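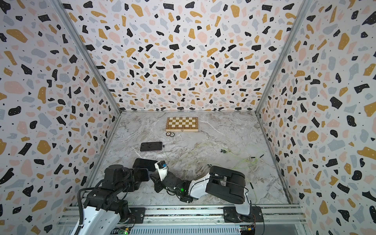

About us

Hello! I'm Tài Tôn, and I run Jomska, a small shop and mending room for board games, old ones mostly, though we're not fussy. Draughts, backgammon, dominoes, card sets with the joker missing — if people once sat round a table and argued over it, I'd like a look at it.

I started with a stall and one suitcase of stock. These days there are 476 games on the shelves, and I share the work with Crisóforo Zamudio, who does hinges, clasps and anything that needs glue. I do the sorting, the post and most of the talking.

My own soft spot is for folding chess boards, the wooden kind with cream and tan squares, a darker border and a little metal clasp at the front. They shut flat, they go in a bag, and you can play on a train if your neighbour doesn't mind elbows. We see plenty of them. Usually it's the clasp that has gone, and Crisóforo can put that right while you have a cup of tea (the tea is free, the biscuits depend on the day).

Poker chips are the other thing we can't seem to stop buying. I like the ones with dark rims and coloured marks round the edge, and we sell them singly as well as in sets of 300, so do bring in an odd one if you're trying to match it.

On Thirteen Table nights we put out 13 tables and anyone can come and play. It's open to beginners, and children are welcome with a grown-up. I do ask that phones stay out of the game. Put yours face down or face up, I don't mind which, but leave it alone until the game's over! Charging leads and earphones get left behind after every session, all in one great knot, and they go in the drawer under the till. If yours has vanished, please come and have a rummage.

We'll mend games bought anywhere, and we keep repaired ones for 30 days before we start ringing you up. December is our busy month, so bring presents in early if they need work.

You'll find us on Ortner Lane, next to the Cusis bakery. Ring the bell twice, as the first one never seems to reach the back room.

Tài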